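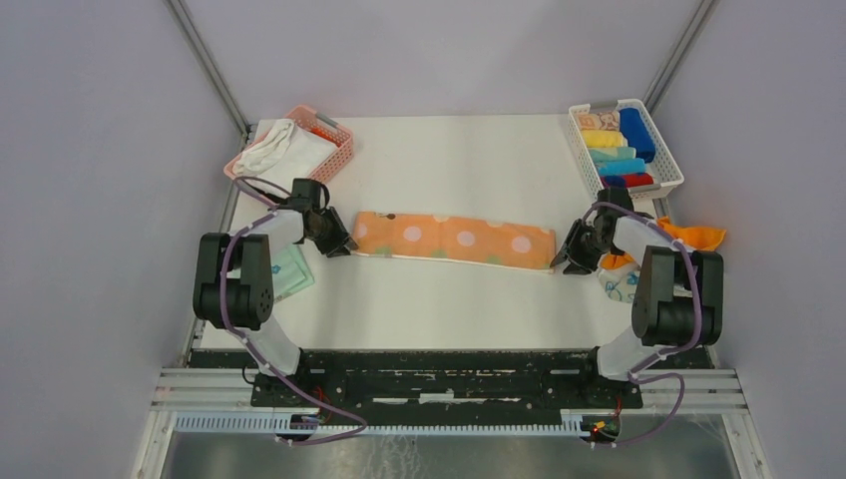 TEDGATE, February 27, 2026 – The Tedgate High School Robotics Club will take a two-armed laundry folding project to the Aliyu Student Automation Challenge this spring. It is the first time the club has entered the household tasks division. The students have worked since September on getting a pair of small robot arms to fold and sort towels and cloths, with a basket at each back corner of the table, one pink and one white. The long orange cloth with the polka dots is one of the regular practice pieces, and the students call it Zota. The team took the same name for its entry.

The household tasks division asks each team to fold a set of cloth items and place them in a basket within a time limit. Teams may use any arms they can fit inside the size rules. Judges score the folds for how square the edges are and whether the item stays folded once it is put down. A dropped item can be picked up again, but the clock keeps running. The maximum score is 100, and a team needs 42 in the qualifying round to move on to the final.

Team Zota has four student members this year. Chibuzor Sani, a senior, is team captain and wrote most of the motion code. Omolara Okafor, a junior, handles the wiring and the spare parts list. The other two members joined as freshmen and are in charge of practice records and the written report that each team must turn in before the event.

"Cloth is harder than blocks," said Sani. "We did blocks last year. A block is the same shape every time you pick it up. With a towel you can grab the same corner twice and get two different results, so we spend most of our time on the first grab."

The club meets after school on weekdays in the old drafting room and on Saturday mornings when the building is open. A normal session starts with a check of the grippers and cables, then a set of practice folds with one item. When the fold is good enough, the students move to the next item. Thin cloths are done at the end of the session, as they take the longest to reset.

By winter break the team had recorded nearly 300 practice folds. Each one is logged with the item used, the starting position, and a short note on what went wrong, if anything did. Okafor said the log changed how the group works.

"Before, everybody had a theory," she said. "Now we look it up. We found out most of our bad folds came from the two arms closing at different times – the cloth gets pulled to one side and the rest of the fold is off."

The students fixed part of that problem in January by having both arms wait for a shared signal before they lift. They are still working on small items, which tend to bunch up when the grippers close on them.

The club is advised by Folasade Briggs, who teaches physics and introductory engineering at the school. Briggs said students are expected to do their own repairs and write up any change they make to the equipment.

"If they swap a cable, it goes in the notebook," Briggs said. "If they change a speed setting, it goes in the notebook. The judges will ask them why the machine does what it does, and they need to be able to answer without me in the room."

Funding for parts and travel comes from the school's activities budget and a grant from Stunovero, a local maker of packaging equipment. Osaze Mohammed, a controls engineer at the company, visits the club twice a month to review code and answer questions. He also led a safety session in the fall, which all members must complete before they can run the arms.

Families and neighbors donated towels, napkins, and baby blankets for practice. The team can use more. Clean items of any color are welcome, and prints are fine. Fitted sheets and anything with buttons or zippers cannot be used under the division rules. Donations may be dropped off at the main office during school hours.

The team will run a full practice round for the public in the school library before the challenge. The round will follow competition timing, and visitors may bring a dish towel for the robot to try at the end. The date will be posted on the school calendar once the library schedule is set.

Students who want to join the club next year should see Briggs or any team member. No programming experience is needed. New members start with hand tools and basic wiring and are paired with an older student for the first semester.

**Media contact:** Sachiko Okabe, Communications Office, Tedgate High School. Reporters who would like to attend a practice session should call the main office and ask for Okabe at least two school days ahead – visitors need to sign in and wear safety glasses in the drafting room.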